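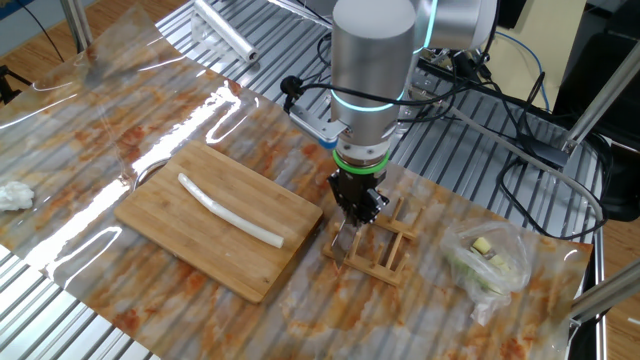
Teaching the vegetable job - by hand or by remote?

Fashola76 wrote:
Hello all, and thank you for being such a patient bunch! We're showing our arm how to get a knife and cut up a vegetable on a board, and I can't settle on whether to push the arm through it by hand or drive it with the remote handles. My partner on this, Lawal Mohammed, loves hand guiding. I find my own grip sneaks into the motion, and the wrist ends up tilted in ways I never meant.

Flillitent replied:
Oh, I'm with Lawal here. By hand you feel the board through the arm, and with the remote you're guessing at it. I did 9 good runs by hand in the time one remote run took me - and I was worn out after that one!

Chin-lung Yu replied:
I have to disagree, kindly. With your hands on the arm, they get into the camera view too, and the robot won't have them there later. We did 300 runs by remote in November and the first dozen were awful, I'll admit, but you do get better.

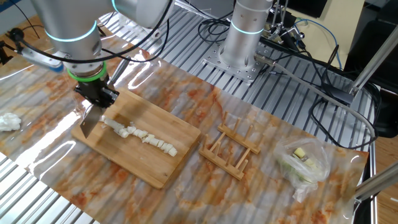
My one real tip is to slow down just before the blade meets the board. Everybody rushes that bit, me included, and then the arm learns to rush it too.

Emari replied:
Could you do both? I use my hands to find a comfortable path, then record by remote.

Fashola76 wrote:
Emari, I like that a lot. I'll try it with Lawal and let you all know how we get on. Does anyone keep their bad runs, by the way?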